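3.2 Corner storage and reach

Corner base cabinets were treated separately from the other lower units in the Koval inventory. Their interior is deep, their opening is narrow, and what a household places in them tends to depend on how easily the back can be brought to the front. The study recorded storage habits in 70 households over 8 weeks, with 4 visits to each home. Items were logged by the shelf on which they were found and by the nearest work surface -- usually the counter next to the stove.

Two patterns were noted. In homes with fixed corner shelving, the rear half was given over to items used once or twice a year, such as roasting pans and preserving jars. In homes with rotating shelves, everyday goods were spread more evenly, though small objects were often placed close to the rim, where the door could catch them. The height of the raised edge was therefore added to the recording form in October, together with the type of door catch and the direction of the door swing.

The counter above the corner also affected what was kept below. Where knives, spices and utensils were already out on the worktop, residents were less likely to store cooking tools in the cabinet, and the lower tier was used mainly for dry goods. The Jandinell coding scheme does not separate the two tiers, and we have followed Flerier in scoring them as one unit unless a resident described them differently.

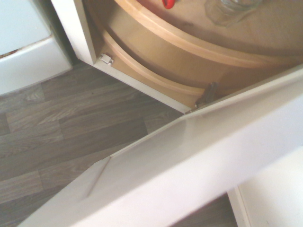
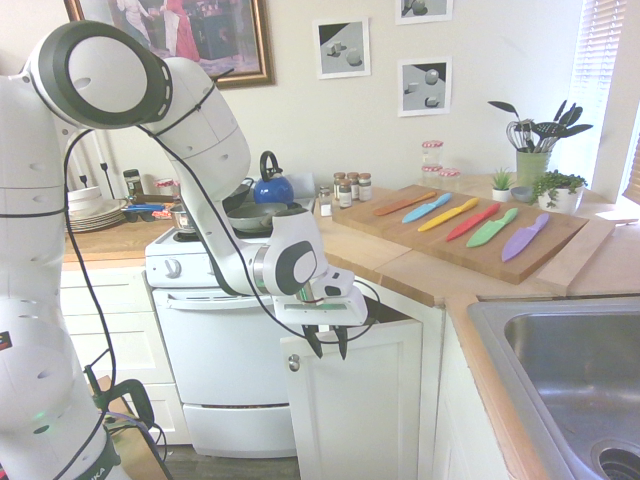

Figure 3. Corner base cabinet with the door open: the two-tier rotating shelf, and the cabinet with the stove and counter beside it.

Vitalii Yurchenko, commenting on an earlier draft, objected that scoring both tiers together hides the effort of bending to the lower one, and asked that older residents be analysed as a separate group. The tier-level records have been kept so that this can be done.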